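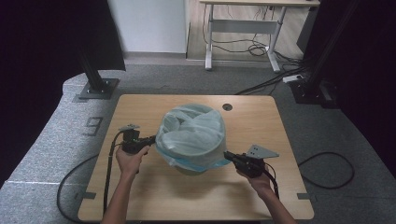

Zuletzt geändert: 01.07.2024

Coltis Müllbeutel 5 Liter, hellblau

Rolle mit 30 Beuteln, für Bad- und Tischeimer. Durchscheinend, man sieht also, was man weggeworfen hat, und darf es bereuen. Der Rand reicht zum Umschlagen, auch beim Eimer Vider. Duft: keiner. Lavendel führen wir seit April nicht mehr, die Beschwerden kamen von beiden Seiten.

Art.-Nr. 205
Karton: 56 Rollen, für Optimisten
Ab Lager Carnton, Restposten ohne Umtausch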